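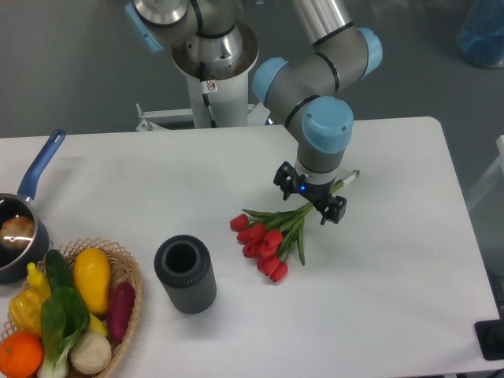
So what did I end up planting the tomatoes in, after all that? The big black tubs from last year, scrubbed out, with fresh compost from Fulleck and a handful of feed in the bottom of each one.

18 May 2022

I got them in this evening, finally, after dithering for the best part of a fortnight. They've been on the landing windowsill since February and had gone so leggy that the tallest was leaning on the glass like it was waiting for a bus. I buried the stems right up to the first proper leaves (my gran's method, and I've never found a better one) and put the canes in straight away so I don't go stabbing the roots later.

The allotment itself is plot 245, up at the Derese end, where the wind comes straight across the playing field and takes your hat off. I do love it though! The broad beans are in flower and smell gorgeous, and the rhubarb is enormous. I pulled a great armful and have already stewed half of it with orange peel. The other half is in the fridge looking at me.

Slugs have had the lettuces. All but one row, anyway, and that row is the scruffy red sort I only sowed to use up the packet. I went round with a torch last night and filled a yoghurt pot, then lost my nerve about what to do with them and tipped them out by the hedge. They'll be back by now, I expect.

The water butt is another story. I bought a Pleron tap for it, which the man in the shop swore would fit anything, and it drips. Wound some tape round the thread and it drips a bit slower. I've got an old saucepan under it for now, and at least the mint is getting the benefit. The butt is only 100 litres so it won't last long if we get a dry June, and then it'll be me trudging back and forth to the standpipe with two cans and a sore shoulder.

I also caved and ordered the netting, Grasix stuff, the soft green kind, because the pigeons flattened my cabbages last summer and I'm not going through that again. It should cover both brassica beds if I'm careful with the scissors.

Came home on the 616 with mud up to my knees and a carrier bag of rhubarb leaves I'd forgotten to leave on the heap, so I got a seat to myself. Beans on toast for tea, too tired for anything else. Still need to label the tomatoes before I forget which are the yellow ones, and sow more lettuce, and ring about the shed roof. Might do the lettuce tomorrow if it stays dry.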